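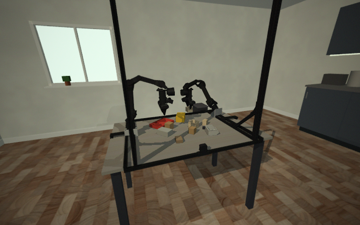 ¿Sirve de algo que un club de estudiantes entrene brazos robóticos en un simulador si luego no va a tener ninguno de verdad?
Sirve para aprender a programar y a medir, y bastante menos para saber si el robot haría lo mismo encima de una mesa real.

Esa era mi postura antes de apuntarme al club y, un cuatrimestre después, sigue siendo casi la misma. Lo digo para que nadie espere una conversión. Me apunté porque daban un crédito y porque Ingvar Bisgaard, que lleva el grupo, prometió que no habría diapositivas. Hubo diapositivas, muchas.

El proyecto se llama Clovberg y su meta cabe en una línea: dos brazos negros montados a ambos lados de una superficie de trabajo, unos cuantos bloques y bandejas, y un programa que decide qué brazo coge qué cosa. Todo simulado. En la solicitud para la competición universitaria lo describimos como «manipulación bimanual colaborativa», y a mí todavía me da un poco de vergüenza, porque la mayor parte del tiempo lo colaborativo consiste en que un brazo espera a que el otro se aparte. Esperar también se programa, me dicen. Ya.

Somos 11 en la lista y a las ocho de la tarde, que es cuando empezamos, casi nunca estamos todos. Nos repartimos en dos equipos. El mío se encarga de la planificación, o sea, de que los brazos no se estorben, y el otro prepara los entornos: la cocina, el parquet, las luces, las sombras. Les quedan bonitos, eso no lo discuto. Lo que discuto es cuántas tardes se van en el suelo cuando el agarre todavía falla.

Y falla. En la última tanda de junio lanzamos 37 intentos de la prueba larga y 30 terminaron bien. Ingvar lo apuntó en la pizarra con un signo de exclamación. Yo pregunté qué contaba como «bien» y resultó que bastaba con que el objeto acabara dentro de la zona marcada, aunque hubiera llegado de lado o empujado por el codo del brazo. Con un criterio más estricto el número baja, pero no lo pongo aquí porque no nos hemos puesto de acuerdo en el criterio. 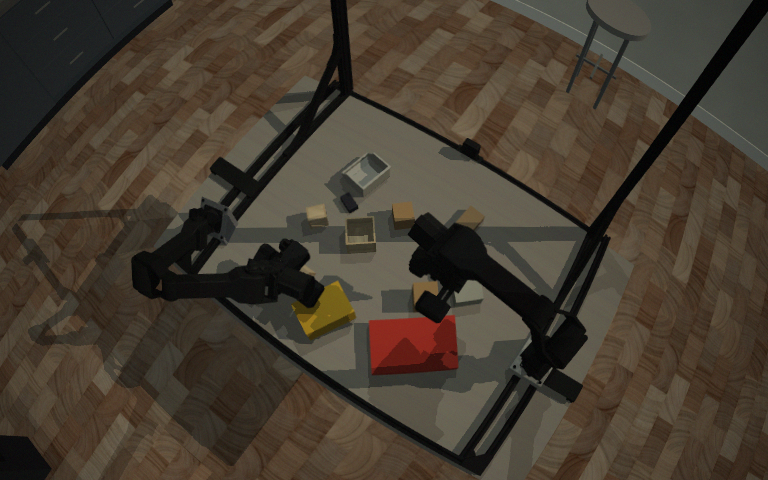 Szczepańska me contestó en el foro del club que exagero, que un criterio flojo al principio es normal y que si exigimos el agarre perfecto desde el primer día no tendremos nada que enseñar en la competición. Añadía que el equipo de entornos no pierde el tiempo con los suelos: cambiar el fondo y la luz sirve para que el programa no se aprenda de memoria una sola habitación.

En lo segundo le doy la razón, con matices. Cambiar el suelo está muy bien. Me gustaría que cambiásemos con el mismo entusiasmo el rozamiento, el peso de las piezas y el retardo de las órdenes, que es donde sospecho que se nos va a caer todo. De momento el rozamiento es el que venía puesto por defecto en Drolto, el módulo que heredamos del curso anterior, y nadie del grupo sabe explicarme de dónde salió ese valor. Lo pregunté tres veces. La documentación tiene dos páginas y una es el índice.

En lo primero no cedo. Si vamos a Carkberg con un porcentaje, alguien del jurado preguntará cómo se mide, y prefiero que la pregunta nos la hagamos nosotros.

Mi prueba preferida es la de la cajita de madera abierta. Tiene las paredes finas y está hueca, así que hay que decidir por dónde sujetarla, y ahí se ve enseguida si el planificador entiende la forma o si va a bulto. Con un cubo macizo cualquier cosa parece inteligente.
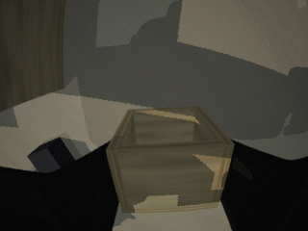 ¿Hace falta saber programar para entrar en un club como este?
Basta con algo de Python y paciencia para leer código ajeno mal comentado; lo demás se aprende a fuerza de repetir ejecuciones.

Me lo preguntan bastante por correo y por eso lo dejo escrito. Lo que yo preguntaría antes de apuntarse es otra cosa: si guardan los intentos fallidos. Nosotros empezamos tarde, y los de los primeros meses se borraron para hacer sitio. Ahora los guardamos todos, con la semilla y la versión del código, después de una discusión bastante fea en la que yo tampoco estuve muy fino.

El cuatrimestre que viene sigo. He pedido encargarme de la hoja de criterios, que no la quería nadie, y tengo pendiente mirar qué pasa cuando se duplica el retardo de uno solo de los brazos. Si sale mal, lo contaré. Si sale bien, volveré a lanzarlo con otra semilla antes de escribir nada.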